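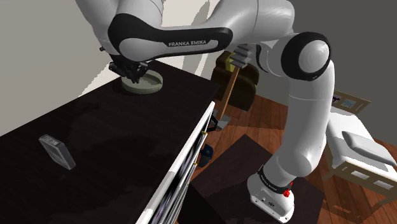

Friction: Why Things Grip and Why They Slip

Friction is a force between two surfaces that touch. It acts against sliding. If you push a book across a table, friction pushes back on the book. When you stop pushing, friction slows the book until it comes to rest.

What causes it

Even a surface that feels smooth has tiny bumps and dips. Most are too small to see without a microscope. When two surfaces press together, they touch only at the tops of the highest bumps. At those points the materials stick to each other a little. To slide one surface over the other, you have to break these small contacts. New ones form as the surfaces move, and those have to be broken too.

Pressing harder brings more bumps into contact. A full backpack is harder to drag across a floor than an empty one for this reason.

Two kinds of dry friction

Static friction acts on things that are not moving. It can be small or large, depending on how hard you push. If you push a heavy box gently and it stays put, static friction is matching your push exactly.

Kinetic friction acts on things that are already sliding. For most pairs of materials it is weaker than the largest static friction. A heavy box is often hardest to move at the start.

How friction is measured

Scientists measure force in units called newtons. One newton is close to the weight of a small apple.

Suppose a wooden crate weighs 300 newtons and stands on a level floor. A person pulls on it with a rope held flat, and a spring scale is tied into the rope. The scale reads 120 newtons just before the crate begins to slide. Divide 120 by 300 and the answer is 0.4. This number is called the coefficient of static friction. It has no unit. It belongs to the crate and the floor together, so the same crate on ice would give a different number.

The tilting board test

You can find the coefficient at home with a board, a ruler and an eraser.

1. Lay the board flat and put the eraser near one end.
2. Raise that end slowly. Stop when the eraser starts to slide.
3. Hold the board still. Measure the height of the raised end above the table.
4. Measure along the table from the low end to the point directly under the raised end.
5. Divide the height by the distance along the table.

If the height is 20 centimeters and the distance is 50 centimeters, the coefficient is 0.4. Do the test several times and take the average. Dust, oil from fingers and a bumpy lift can all change the result.

Lilian Langat's class in Cerkwood ran this test with 23 objects. A rubber jar ring held on at the steepest angle. A coin slid early. The class then put a second coin on top of the first with tape and found that the pair slid at nearly the same angle as one coin. The extra weight pressed harder on the board, but it also pulled harder down the slope.

Making friction smaller

Oil and grease form a thin layer that keeps solid surfaces apart. Wheels and ball bearings replace sliding with rolling, which usually takes much less force.

Making friction larger

Shoe soles are often made of rubber, which bends into the dips of the ground. Sand spread on an icy path gives shoes something rough to push against. Brake pads on a bicycle squeeze the rim or a disc, and the rubbing turns motion into heat.

Words to know

Force: a push or a pull.
Newton: the unit of force.
Coefficient of friction: the friction force divided by the force pressing the surfaces together.
Lubricant: a material, such as oil, that lowers friction.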